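Sharing Snacks, Losing Friends: A Study of the Common Bowl
Janaka Begum, Corngate College
2 min read

For our term project, Ingeborg Baumgart and I wanted to know whether people eat more from a shared bowl than from their own.

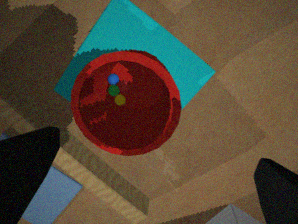
We ran 6 sessions in the Ruddock Hall lounge, with seven students at each. Everyone swore they weren't hungry. Everyone was lying.

Shared bowls ran out first in all but two sessions. The last piece, though, sat there — sometimes for the whole movie — while grown adults pretended not to see it. Ingeborg calls this manners. I call it cowardice, and our advisor has asked us to pick a term before August.

Our sample was small and mostly our roommates. We would like to repeat the study with strangers and a bigger snack budget.

Contact: Student Projects Office | © Corngate College | Back to top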